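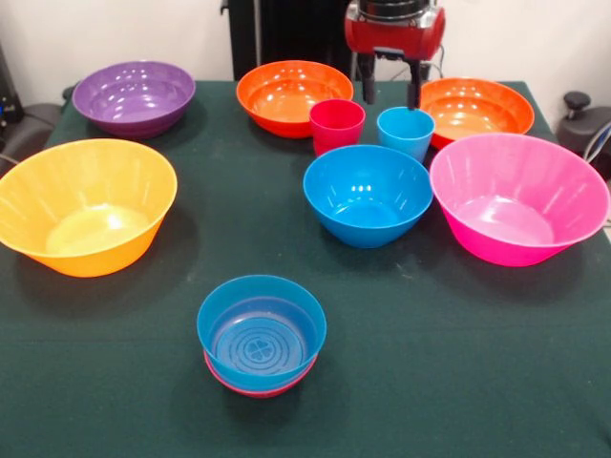

# Notero: letters and notices from a small local news site

Hi, and thanks for looking in! I run the letters page for the Caruso Notero, a community news site that covers Caruso and the farm roads out toward Zukitz. This folder holds the archive of what readers sent us, cleaned up enough that you can search it without losing your mind.

Last updated Wednesday, February 2, 2022.

## What's in it

There are 548 items. Most are letters to the editor, and the rest are public notices (road closures, water main work, the lost dog posts that we ran for free until the inbox got silly). Everything is plain text with a short header on top:

- `title` – the headline we ran, which the letter writer usually didn't pick
- `section` – letters, notices, or corrections
- `month` – when it went up on the site
- `topic` – my own tag, see below
- `body` – the letter itself

No names and no street addresses. I swapped every signature for "a reader" and took out phone numbers by hand, so if you spot one I missed, please open an issue and I'll pull it the same day.

## About the topic tags

I made these up as I went, and it shows. "Roads" covers potholes, the bridge, parking and one very long letter about leaf blowers that I couldn't place anywhere else. "Council" and "rates" overlap a lot. I've been meaning to merge them since June and I keep putting it off, partly because people in town really do treat them as two separate fights!
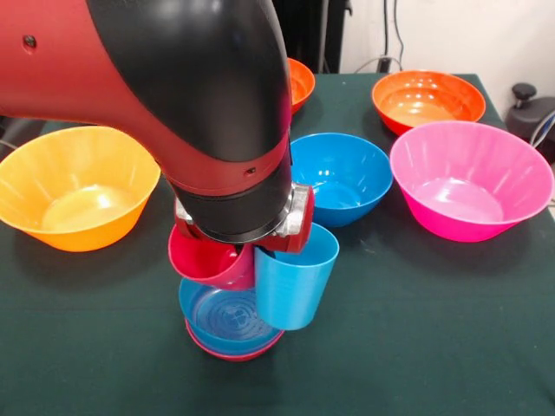
If you're going to count anything by topic, I'd lump those two together first. Same goes for "schools" and "buses," come to think of it.

## How long are the letters?

Our limit was 200 words, and we were pretty soft about it. Anything under 50 words got moved to the notices section for a while, so you'll find some grumpy one-liners sitting next to the water main updates. I left them where they ran. Corrections are short and dry and I kept every one, including the two where we corrected a correction.

## Known problems

- The old site ran on Nesico, and the export turned curly quotes into junk. I fixed most of it with search and replace, but a few question marks are standing in for apostrophes.
- 90 items have no month. The pages were there but the dates weren't, and I didn't want to guess.
- Line breaks in the poems are wrong. (Yes, we ran poems. The rain ones are good.)
- Comments under the letters aren't included and won't be, so please don't ask.

## Using it

Read it, quote it, teach with it, whatever you like, as long as you say it came from the Notero archive and you don't try to work out who wrote what. Small towns are small. If you're a letter writer and you'd like yours taken down, tell me the headline and it's gone.

## To do

- merge `council` and `rates`
- finish the Zukitz road notices, which are still in a box of printouts
- find the missing election week page
- a proper index, someday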